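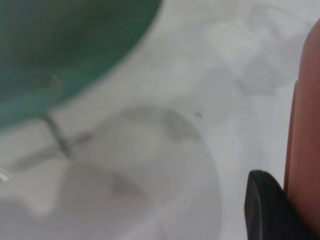

Two Bowls and a Lot of Waiting

12/27/22

Print | E-mail

I went back to the robotics club at Tostwood over the break, mostly to see if I'd been unfair in October. I called their kitchen project "a very slow way to clear a table" and got a few annoyed messages.

The new task is the Nellon challenge. The arm has to pick one bowl out of a group and put it down somewhere else, 36 tries, no help from the students. The green bowl I can believe in. It's dark, the table is white, a toaster could find it. The clear plastic is where I have my doubts. From the wrist camera it's a grey outline and a couple of smudges, and the club wants the software to tell that apart from a shadow.

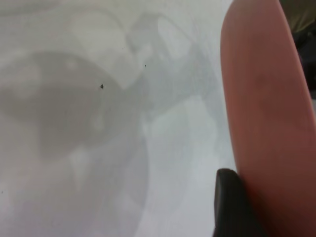

Wrist camera view at Tostwood, black fingertip at the bottom.

The students say more training runs will fix it. Maybe. They said that in October too, and since then they've added two weeks of runs and a second-hand computer from Wynne. I asked what happens if you change the lights and got a long answer about the Tratach software that didn't have a yes or a no in it.

I do like that they write down every failed try. I'd like it more if the failures went up on the club page next to the good clips. The next round is in 4 weeks and I'll probably go.

Print | E-mail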